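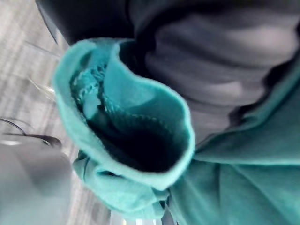

Teal fabric seen from the wrist camera of a Drulero robot.

TRORNECK PAUSES DRULERO LAUNDRY TRIALS AFTER HAND FAILS TO OPEN ON STOP COMMAND

Hand software withdrawn from all units; no injuries reported

SORNSTEAD — Trorneck has paused all laundry trials of its Drulero household robot after a hand stayed closed on a piece of clothing when an operator pressed the stop button. The operator was also holding the garment at the time. No one was hurt, and no equipment was damaged.

The fault took place in August at the company's test rooms in Sornstead. Trorneck has since found the same fault on a second robot. It has withdrawn the hand software involved from every Drulero in use, including units placed with trial partners.

The company is publishing this account so that trial partners, and anyone who has agreed to have a Drulero in their home later in the program, know what happened and what is being done about it.

What happened

The robot was working through a routine laundry task, moving clothes between a basket and a front-loading washing machine. An operator stepped in to help when a sleeve became twisted around the robot's fingers. The operator took hold of the free end of the garment and pressed the stop button on the handheld control.

The arm stopped moving at once, as it should. The hand should then have relaxed its grip within 270 milliseconds. It stayed closed, with the fingers still pulling inward at low force. The operator let go of the garment, stepped back and switched off power to the arm at the main switch. The hand went slack when power was removed.

The operator's own fingers were clear of the hand throughout. Trorneck is treating the event as a safety matter all the same. A person who had a finger inside the fold of cloth would have been held until the power was cut, and the main switch cannot be reached with one hand from every position around the robot.

Cause

Engineers at Trorneck worked with Mthembu, the supplier of the hand controller, to trace the fault. They found it in an update to the grip software, version 4, which was written to help the hand keep hold of soft items.

Clothing is hard for a robot hand to judge. Cloth folds over on itself, slides between the fingers and gives very little resistance until it is pulled tight. Earlier software often dropped items partway to the machine. The update let the hand tighten by a small amount each time it sensed the cloth slipping.

When a stop command arrived during one of these tightening steps, the controller finished the step first and then discarded the command to open. The robot reported that the stop was complete. The status light on the handheld control changed to show a safe state, although the hand was still gripping. Trorneck considers this second error to be as serious as the first.

The fault did not appear in testing before release. Those tests used stop commands sent while the hand was holding a garment steadily, and none was sent while the cloth was slipping. Trorneck wrote the test plan and accepts responsibility for the gap. The hand controller behaved according to the instructions it was given.

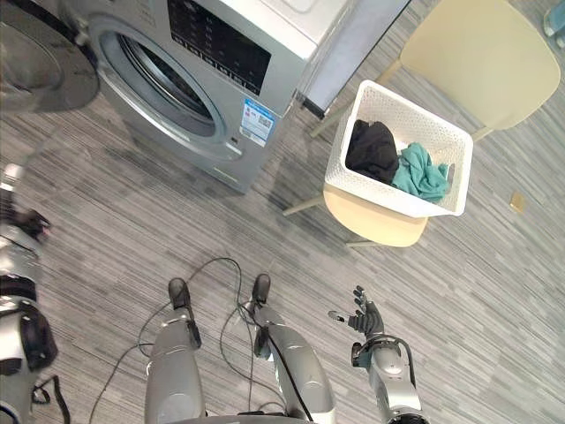 The laundry task brings together several things that are awkward to test on a bench. The robot has to reach down into a basket, pick one item out from others it is touching, and move it toward a door opening with a hard rim. Sleeves and cuffs can catch along the way. People also tend to reach in and help, and the company's trial instructions allowed them to do so once the stop light was showing.

Those instructions have been withdrawn. Until further notice, no one may touch an item held in a Drulero hand unless arm power is off at the main switch.

Steps taken

Trorneck stopped all laundry work at Sornstead within the hour. Trial partners were contacted that same afternoon and asked to switch off their units. Every robot has now been returned to version 3 of the grip software, which does not contain the tightening step. Units outside Sornstead remain switched off while their logs are reviewed.

The company is making the following changes before laundry trials start again:

The stop button will cut drive power to the fingers directly, through a separate circuit that does not depend on the grip software.

The status light will show a safe state only after the finger sensors confirm that the hand has relaxed.

A second stop button will be fitted on each forearm, within reach of a person standing at the robot's hand.

Stop tests will be run at all stages of gripping, including while an item is slipping, twisted or caught on an edge.

The new stop circuit must pass 2,000 consecutive stop tests with mixed clothing before it is approved for use near people. A single failure returns the count to zero. The tests will be carried out at Sornstead with no one inside the marked work area, and Mthembu will run its own set of tests on the hand controller on a bench.

Log review

Drulero robots record finger position and motor current each time they are used. Trorneck has finished checking the logs for the robots kept at Sornstead. The second case of the fault was found this way. It occurred several shifts before the reported event, when the hand was holding a towel and no person was nearby. The operator on that shift sent the stop command twice, the hand opened on the second try, and the event was not written up.

Reporting rules at the test rooms have been changed as a result. Any stop command that has to be repeated must now be logged as a fault, and the robot taken out of use until an engineer has looked at it.

Logs from partner units are still being collected. Trorneck will contact partners directly if anything similar is found.

Advice to trial partners

Partners should leave their units switched off and should not try to install software themselves. If a hand is closed on an item, the item can be removed once arm power is off. The fingers will open by hand with light pressure and should not be forced.

Work on other tasks, including wiping tables and carrying closed containers, is also on hold at partner sites. It continues at Sornstead under the new power-off rule.

No restart date has been set for the laundry trials. Trorneck will publish the results of the stop tests when they are complete, including any failures.

About Trorneck

Trorneck develops robots for household work and is based in Sornstead. Drulero is its two-armed robot for laundry and general tidying, now in limited trials.

Press inquiries may be sent to the Trorneck media desk at Sornstead. Trial partners should use their usual support line, which is staffed at all hours while the review continues.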